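Workshop Floor > Automation and Jobs
Topic: Robot cell in PC refurbishing -- what changes for the people?
Page 1 of 1

furneck_bench3
Posted 11/5/20
Hello everybody. I have been reading this board for a long time but I write seldom, so please excuse my style. English is my third language.

I work in Furneck, in a shop which takes back office computers, tests them and repairs them for resale. The company is Goromstead. We are small. Until last winter every tower was opened, stripped and built again by hand, each person at his own bench from start to finish. Then the management bought a robot arm for the component work, and in the last months the bench work was divided again. The arm does the memory and the processors on the common models. We do the rest.

My question is to those who have lived through the same. What happened to your jobs after one year, after two years? I do not mean only if people were let go. With us no one was let go. I mean what kind of work remained, and if you still like it.

solderwick
Depends who wrote the purchase order. If it was sold upstairs as "saves two salaries" then you will see it in two years, whatever they tell you today. If it was sold as "more units with the same crew" then you have a chance. Try to find out which one it was.

furneck_bench3
We were told the second one. The target was to go from 300 units in a month to 500 with the same people. We are not there. December will be the first month when they compare seriously.

Traykeeper
I was in a similar place, laptops and not towers. My experience is that the robot took the part of the job I was fastest at, and left me the part where I was slow. Old screws with damaged heads, cases that were bent in transport, cables which some previous owner had tied up in his own creative manner. So on paper I became a worse worker. My count went down and the count of the cell went up, and in the review I had to explain it.

I would ask for that to be settled in writing before December. What do they compare? The cell, the person, or the line as a whole?

furneck_bench3
Thank you, this is exactly the kind of thing I did not think about. At the moment every bench has its own count on the board, and the cell has its own count also.

mo_ledger
I disagree a little with Traykeeper, sorry. I am on the planning side, so you may throw stones. Separate counts are useful for us. If I see only the whole line, I can not see where the units are waiting. The mistake is to use a planning number in a personal review. These are two different things and a good manager keeps them apart.

Traykeeper
"A good manager." Yes. And the others?

mo_ledger
Fair.

eide_line
We have a cell also, at Eide, for network boxes. It runs with software from Telotum. I want to say something positive, because these threads become dark very fast.

Before, I had pain in the thumb and in the wrist every evening. It comes from pushing memory modules and pulling connectors the whole day. I was 4,000 of them in, and then another 4,000, and it does not get better by itself. Now I do this movement perhaps in the morning on the difficult units and then no more. I sleep better. For me this alone was worth the noise and the meetings.

What I miss is the talking. When we were four benches in a row we talked all day. The cell has a fence on two sides, and the person who feeds it stands with the back to the others.

solderwick
Nobody costs that in. Wrist or conversation, pick one.

eide_line
It is not so simple. We asked to turn the feeding side, and after some discussion they turned it. It cost them half a day. But we had to ask.

kaltstart
Can I ask a technical thing? furneck_bench3, what does a person still do at your cell in one cycle? From the outside I imagine that you put a computer in and a computer comes out, and I suspect it is not so.

furneck_bench3
No, it is not so at all. I will put a picture, it is easier than my explanations. The side panel is taken off by us, always. We lay the tower down on the rails, we look if there is something loose inside, and we push the cables away from the places where the arm must go. The parts go in the gray tray, each in its own recess. After the arm is finished, a person closes the case and takes it to the test.

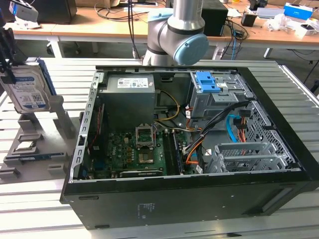
Page 14

(The page number is from our work instruction, I took the picture from there.) The socket is open and the processor is still in the tray, so you see the point where our part of the preparation is finished.

The cables are the part which is never the same. On this one you have yellow, orange, black and light blue ones all going through the middle. For me it takes a moment to see which one will be in the way. It is a small decision, but you make it for every unit, and when you decide wrong the cell stops and everybody looks at you. This is new for us. Before, if a cable was in my way I moved it with one finger and no one knew about it.

kaltstart
Thank you, very clear. So you have become the eyes of the thing.

furneck_bench3
Yes, and the finger.

Traykeeper
This is what I tried to say before, but you say it better. The work is shorter and the attention is longer. After a shift on the old bench my hands were tired and my head was fine. After a shift at the cell it was the opposite, and I was not good company at home.

Do you rotate?

furneck_bench3
Not officially. The same two colleagues are at the cell because they had the training. The rest of us can prepare units but we may not restart it after a stop. So when both are on break, it waits.

mo_ledger
That you should change first, before any discussion about counts. We trained everybody, also those who did not want at the beginning. It took 50 hours in total for the group. After that the stops became much shorter, and also the feeling in the room was different. When only two people are allowed to touch a machine it is "their" machine, and the others are happy when it fails. I have seen this with my own eyes.

solderwick
Agree with planning for once. Only add: training means a higher pay grade, or it is just more duties. We let that slide and never got it back.

mo_ledger
I can not agree fully. A restart is three buttons and a checklist. If each checklist is a new grade, then no one will be trained in anything.

solderwick
If it were three buttons, it would not need training. You can't have it both ways.

eide_line
At our place it was a supplement for the shift when you are responsible for the cell, and nothing for the other shifts. Not everybody was happy -- but it was clear, and one could calculate it.

furneck_bench3
A supplement per shift I did not know about. I will bring this one to the meeting, together with the rotation and the question of the counts. I think three points is enough, with more they stop listening.

One last thing, for solderwick. I asked a colleague about the purchase order. He believes the text says "capacity", and not "personnel". He will look for the paper.

solderwick
Good. Make a copy when he finds it.

Traykeeper
Please come back after December and write how it went. Most people who open such a thread never do.

furneck_bench3
I will.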